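Home > Storage and Handling > Containers > Open-topped bin

Contents Index Recent changes Random article

Open-topped bin

An open-topped bin is a rigid container with a floor, walls on all sides and no fixed lid. It is used to hold loose goods that are put in and taken out from above. The type is found in stockrooms, packing rooms, workshops and homes. Related forms include the tote, which has handles and is meant to be carried full, and the tray, which has low walls.

Construction

Most bins are molded in one piece from polypropylene or high-density polyethylene. Sheet steel and fiberboard are also used. The walls commonly slope outward from floor to rim. This slope, called draft, lets the part release from the mold and allows empty bins to nest. A bin with strong draft nests deeply but loses floor area compared with a straight-walled bin of the same rim size. The rim is usually turned outward to stiffen the upper edge.

Gray is a common stock color. It hides scuffing fairly well, and printed labels in most colors can be read against it. Blue, red and yellow bins are often kept for sorting by department or by product group.

Placement

A bin in regular use is set on a flat, steady surface – a bench, table or low shelf – with clear space over the opening. Tall walls keep goods from spilling but make small items on the floor of the bin harder to see and reach. For picking small parts, a shallower bin is generally preferred.

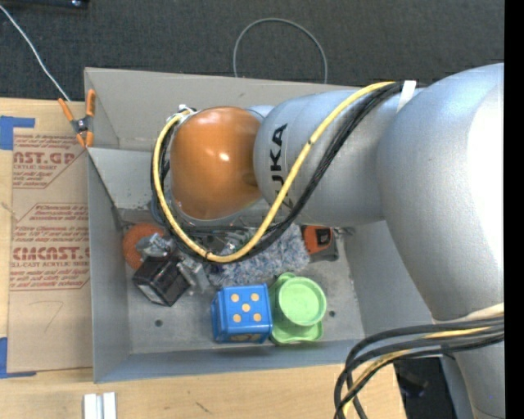 Gray bin with tall, slanting walls on a light wooden tabletop, below a KUKA arm.

Inserts and liners

Loose panels may be placed inside a bin to divide it, protect the walls or guide goods toward the middle. Flat panels are cut to the inside width. Sloped panels reduce the usable volume but keep items out of the corners. Liners of foam or corrugated board are used for goods that mark easily and are replaced when worn.

Sizes

There is no single size system for bins of this kind. The Natton series, sold mainly to packing rooms, has four sizes, and the Duvico series has nine. The largest Natton bin is 1000 mm long at the rim. The second largest, at 499 mm, is made so that two fit end to end on a shelf of the same length as the largest bin, with 2 mm to spare. Bins from the two series do not nest together, as their wall angles differ.

Care

Plastic bins are washed with warm water and a mild detergent. Abrasive pads leave fine scratches that hold dirt. Bins should be fully dry before nesting – trapped water can make a stack difficult to separate. A bin with a cracked rim is normally withdrawn from use, even where the floor and walls are sound.

See also: Divider; Nesting ratio; Stacking crate; Tote

Contact | Copyright Flalletti Reference | Back to top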